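Westerberg Hard Wax Oil, two years on a kitchen table

I bought the Westerberg oil in April two years ago to redo a secondhand oak table. The old varnish had gone yellow and was lifting at one end. I wanted something I could patch later without stripping the whole top, and oil seemed like the better bet. Before that I had used Cirico polyurethane on a bookcase and Lasov Danish oil on a pair of stools, so those are my points of comparison.

Putting it on

The can says two thin coats. Believe the word thin. My first coat went on too heavy near the middle and stayed tacky overnight, and I had to rub it back with a white pad and start over on that section. The second try, with a lint-free rag and very little oil, went fine. Wipe it on with the grain, wait 20 minutes, wipe off everything that will come off. If it looks like you have nearly nothing left on the wood, that is the right amount.

Smell is moderate. Stronger than the Cirico, which is water-based, and milder than the Lasov. I had the garage door open and did not mind it. Lay the used rags out flat outside to dry, away from anything that can burn. Oily rags left in a heap can catch fire on their own.

Sanding matters more than the brand. I stopped at 150 grit, as the leaflet says. I went finer on one of the leaves to see what would happen, and the oil took less evenly there and the color came out paler.

Color and look

The clear version is not quite clear. It warms the wood about as much as a wet cloth does and stays that way. On the oak I got a light honey tone. On an offcut of walnut it went much darker than I expected, so test first. The sheen is low, and scuffs and streaks in old wood will show through it. I like that on a table. If you want an even, furniture-store surface, you will be happier with a film finish.

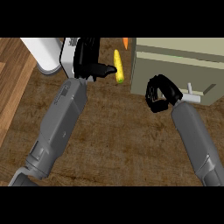

How it has held up

Water is no problem if you wipe it up within the hour. Glasses left overnight made faint rings the first winter, and those faded after I rubbed in a little more oil. Red wine and coffee left nothing. Hot pans are another matter. One went down without a trivet and left a dull white patch that needed light sanding and two rounds of oil to hide.

Scratches happen at the same rate as on any other finish, as far as I can tell. The difference is in the repair. I can sand a spot by hand, oil it, and have the table back in use the next evening. On the Cirico bookcase a scratch meant living with it or doing the full shelf again.

Cleaning is plain soap and water. I tried the Drinon wood soap for a few months and could not tell it from dish soap, apart from the price.

Complaints

The lid is bad. Once it has been pried open it never seats properly, and the last third of my can skinned over. I now decant leftovers into a small jar filled to the top. The can is also larger than most people need for one table, and the store near me does not carry the smaller size.

Would I buy it again

Yes, for tables and shelves. I would not put it on a floor with dogs, and I would not use it around a sink.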